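Gripper notebook — May, afternoon session

Pad comparison on the hand-held tool, Stolaris pads against the Clumach set. We've had the Stolaris ones on for a while and I wanted to know how the ribbed magenta pads do on thin-walled stuff before anybody in Gomel orders more of them.

Object for the day is the plastic cola bottle, black cap, red label. It's a mean little test piece (clear wall, shiny bits, a shape that's never the same width twice) and I love it for that.

Run A, shoulder and label

Closed slowly at setting 200 and stepped up. Both pads spread nicely at the top and the ribs take hold on the label without creasing it. I kept expecting a squeak and a slide, and got neither until I went well down on force — very pleased with that! 7 lifts, 7 holds. The wide camera does bend everything near the rim, so judge pad contact from the middle of the picture only.

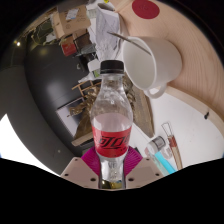
Run B, low grip

Same bottle, taken close to the base, upright. I thought the top would sway and it did, a little, when I turned my wrist fast. At normal speed it stayed put. Setting 900 is too much down there, the wall starts to click. Somewhere in between is plenty, and I'd like a proper sweep of values before writing any number into the Mandagi config.

Also changed exposure between tries. The ceiling panel is very bright and drags everything else dark if auto is left on, so lock it first.
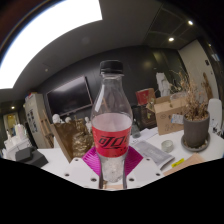
Mandagi Gripper Group, Gomel workshop

Clumach pads go on next. They're softer and I suspect they'll win on the low grip and lose on the label, but I'd be happy to be wrong. To do: mark pad position on the plates with a pencil line, find the short screws, repeat run B with the cap end down.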